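Sestano Facilities Help Desk
Ticket: Yellow workbench, black holders shifting on top
Category: Furniture and fixtures
Location: Gorell building, ground floor workshop
Priority: Normal
Status: Open, waiting on parts

Original request

The black plastic holders on the yellow workbench won't stay where we put them. They get set out in a row along the top, and by the afternoon at least one has crept out of line or turned a little. It happens more when someone leans on the bench or slides a box across it. We have tried wiping the top and putting them back. That lasts a day, sometimes less.

We would like them fixed down in some way that still lets us lift them out for cleaning. No screws through the bench top please, the lower shelf is used for storage and we don't want points coming through.

Attachment 1

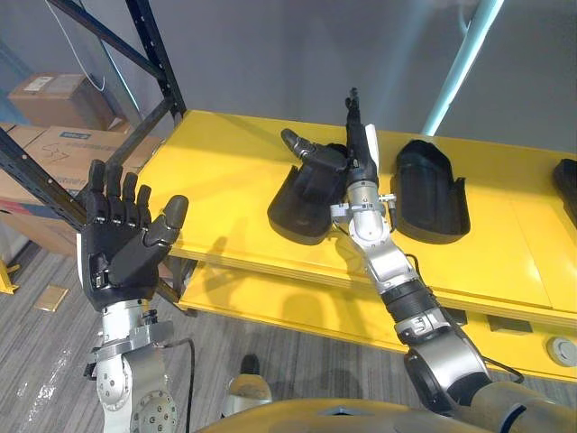

Yellow bench with the three holders on top, shelving rack at the back left.

Help desk reply, 10:40 a.m.

Thanks for the picture. A few questions before we send anyone over:

Is the bench level? Does it rock if you push on a corner?
Are the holders all the same part, or a mix of old and new?
Has anything been put on the bench top lately, such as polish or spray cleaner?

Requester reply, 11:15 a.m.

Bench does not rock. I put a level on it and it is off slightly toward the front, less than one line on the bubble. I don't know if that matters.

Holders are all from the same Triantafyllou order in January. The order sheet says 13 in the pack. The rest are in the storeroom and have not been used.

Cleaner: yes. The evening crew switched to a spray that leaves the top very shiny. The movement started in the same month, now that I think of it.

Help desk reply, 1:30 p.m.

The spray is our first suspect. Please do the following in this order and write down what happens:

1. Take the holders off and wash the bench top with warm water and plain dish soap. Rinse and dry.
2. Turn the holders over and check the undersides. The order sheet should say whether yours came with rubber feet or without.
3. Put them back without any pads or tape and leave them for one working day.
4. If they still move, put a strip of thin non-slip shelf liner under one holder only and compare it with the other two.

Please ask the evening crew to skip the spray on this bench until the ticket is closed.

Requester reply, next day, 4:05 p.m.

Steps 1 to 3 done. The top feels less slick but it is still a glossy finish, so there is only so much soap can do.

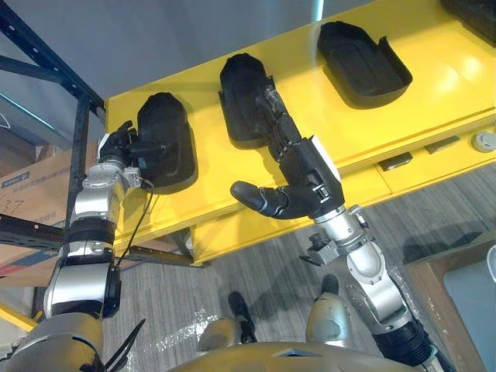 No rubber feet on the undersides, and the order sheet lists them as "plain base." So they are hard plastic sitting on a smooth top. After one working day the holder on the left had moved 3 mm, measured against a pencil mark. The middle one had turned but not slid. The one on the right had stayed put, though it gets used the least.

Going on to step 4 with the left one.

Requester reply, two days later, 9:20 a.m.

Liner works. The left holder is still on its pencil mark. The other two, without liner, have both moved again. The liner sticks out a bit at the front because I cut it square – the corners of the holder are rounded, so it needs to be trimmed to match.

One complaint from the people using it: the holder with liner sits a touch higher than the others. Nobody minds much, but they would like all of them the same.

Help desk reply, 11:50 a.m.

Good, that confirms it. We will order stick-on rubber feet in place of the liner. Sokudov has a low-profile type in sheets of 40, so one sheet will do these holders with plenty left for the spares. Part number 39 on their list. Feet go on the holders and nothing goes on the bench, so they can still be lifted out and washed.

Until they arrive, please use liner under all of the holders so they sit at the same height. Trim it just inside the base so it doesn't catch crumbs or dust.

The slight tilt toward the front is within what we allow for that bench. We'll adjust it when we come to fit the feet – please have the lower shelf cleared that morning.

Status changed: Waiting on parts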